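La cisterna de Flendstead

La llamada entró a las cuatro y diez de la madrugada y la cogió Meenakshi Kotian, porque Anil Nair estaba en el lavabo. Humo en el secadero de Stanik, al final del camino de la cantera. El hombre que llamaba no quiso dar su nombre. Dijo que se veía desde la carretera y colgó.

Meenakshi pulsó la sirena. En Grarkby la sirena se oye en todas las casas y hay gente que sigue durmiendo igual, pero en 2 minutos ya había tres coches delante del parque. Chae llegó el primero, con las botas puestas y el pijama debajo del chaquetón. No saludó. Se sentó al volante del camión y lo arrancó.

—¿Cuánta agua llevamos? —preguntó.

—La cisterna entera —dijo Anil.

—¿La has mirado?

Anil no contestó enseguida. La había mirado el día anterior, a última hora, y la aguja estaba arriba. Aquella aguja llevaba desde noviembre marcando lo que le parecía.

—Arriba —dijo.

Salieron cinco. Meenakshi iba detrás, con el plano sobre las rodillas aunque todos conocían el camino. La carretera estaba seca y no había nadie. Pasaron la gasolinera, el cruce de Flendstead y las naves viejas, y al tomar la curva vieron el resplandor. No era grande. Salía por una esquina del tejado, naranja por abajo y muy oscuro por arriba.

El secadero era una nave de chapa donde Stanik guardaba la madera antes de cortarla. Tenía una sola puerta buena y otra que no se abría desde hacía años. Anil mandó parar a distancia y bajaron. Chae se quedó con la bomba. Los otros dos, los hermanos de la panadería, tendieron la manguera sin hablar, como en las prácticas, solo que más deprisa y con un tramo retorcido que hubo que deshacer.

—Agua —pidió Anil por la radio.

El agua llegó. Meenakshi notó el tirón en los brazos y se afianzó. Mojaron primero la pared que daba a los montones de fuera y luego entraron hasta donde se podía entrar. Ardía una pila del fondo y parte de la viga. Hacía un ruido como de alguien pisando cáscaras. Trabajaron así un rato, avanzando un paso y esperando, y cuando la llama de la viga empezó a bajar, la manguera se aflojó.

—Chae —dijo Anil.

—Ya lo veo.

—¿Qué pasa?

—Que no hay más.

Retrocedieron. Los hermanos dejaron la lanza en el suelo y miraron al camión. Chae golpeó el depósito con los nudillos a media altura y luego abajo del todo, y las dos veces sonó igual.

Anil se quitó el casco. Tenía cincuenta y un años y llevaba 16 de jefe, y en ese tiempo solo se había quedado sin agua en una práctica. Pensó en la aguja. Pensó también que la pila del fondo tardaría poco en coger otra vez.

—En la cantera hay balsa —dijo Meenakshi.

—Está vallada.

—Llevamos cizalla.

Chae ya estaba maniobrando. La valla era vieja y cedió al tercer corte. Entre la balsa y el secadero había que empalmar todas las mangueras del camión, y aun así faltaba un tramo. Uno de los hermanos se acordó de la manguera de regar la pista de fútbol, que iba en el cajón de atrás desde las fiestas. No era del mismo ancho. Pusieron un reductor y lo apretaron entre dos.

Echó agua sucia, con hierba, y poca. Pero echó.

A las seis y media solo quedaba humo. Stanik había llegado en algún momento y estaba sentado en una piedra, con una chaqueta de vestir y zapatillas de andar por casa. No preguntó por la madera. Preguntó quién había cortado la valla de la cantera.

—Yo —dijo Anil.

—Es de mi cuñado.

—Pues dígale que se la arreglaremos.

Stanik asintió. Luego le ofreció un cigarrillo, y Anil, que no fumaba, lo cogió y se lo guardó en el bolsillo del chaquetón.

Volvieron despacio. En el parque colgaron las mangueras en la torre, todas menos la de la pista, que dejaron estirada en el patio. Los hermanos se fueron directos a la panadería. Chae se quitó por fin el chaquetón y se quedó en pijama, uno azul a rayas con un botón de menos, y así se puso a hacer café para los tres.

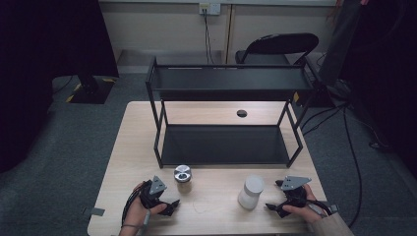
La mesa, con la estantería negra de dos pisos.

Se sentaron en la cocina del parque. Meenakshi abrió el cuaderno de salidas y escribió la fecha, 2021-06-14, y debajo el lugar, la hora de la llamada y los nombres. En la casilla de incidencias se detuvo.

—¿Qué pongo?

—Lo que pasó —dijo Anil.

—Que nos quedamos sin agua.

—Eso.

—¿Y el motivo?

Chae removía el café y miraba la taza. Anil se levantó, salió al garaje y se subió al estribo del camión. La aguja seguía arriba. Le dio un golpe con el dedo y no se movió. Le dio otro más fuerte, con el puño, y la aguja cayó entera al otro lado y se quedó allí, temblando un poco.

Volvió a la cocina.

—Indicador averiado —dijo—. Conocido por el jefe desde noviembre.

Meenakshi levantó la cabeza.

—No hace falta poner lo segundo.

—Ponlo.

Ella lo puso. Tenía la letra pequeña y le cupo en una línea.

—El arreglo costaba 104 —dijo Anil al cabo de un momento—. Pedí presupuesto. Me dijeron 104 el indicador solo y 1,040 si cambiábamos el depósito, y yo pensé que ya que nos metíamos, mejor cambiarlo todo. Y como para todo no había, no hicimos nada.

—Podías haberlo dicho —dijo Chae.

—Podía.

Se bebieron el café. Fuera pasó el autobús de los del turno de mañana y alguien tocó el claxon, como hacían siempre que veían el portón abierto. Meenakshi firmó la hoja y le pasó el cuaderno a Anil, que firmó debajo.

—Voy a llenar la cisterna —dijo Chae.

—Vístete antes.

—Luego.

Conectó la manguera a la boca del patio y se encaramó al camión. Quitó la tapa de arriba y se asomó con una linterna para ver por dónde iba el agua. Anil buscó un palo largo en el almacén, uno de los de las pancartas, y con la navaja le fue haciendo muescas cada palmo. Se lo alcanzó desde abajo.

—Métela hasta el fondo y dime dónde moja.

Chae metió el palo, lo sacó y lo miró a la luz.

—Segunda muesca.

—Sigue echando.

Meenakshi salió al patio con el cuaderno bajo el brazo. Preguntó si tenía que apuntar lo del palo y Anil le dijo que sí, que lo apuntara, y que de paso escribiera en la pizarra que había que llamar al cuñado de Stanik por lo de la valla. Después se acordó del cigarrillo. Estaba partido en el fondo del bolsillo, y tiró las dos mitades en el cubo de la arena.

—Cuarta —dijo Chae desde arriba.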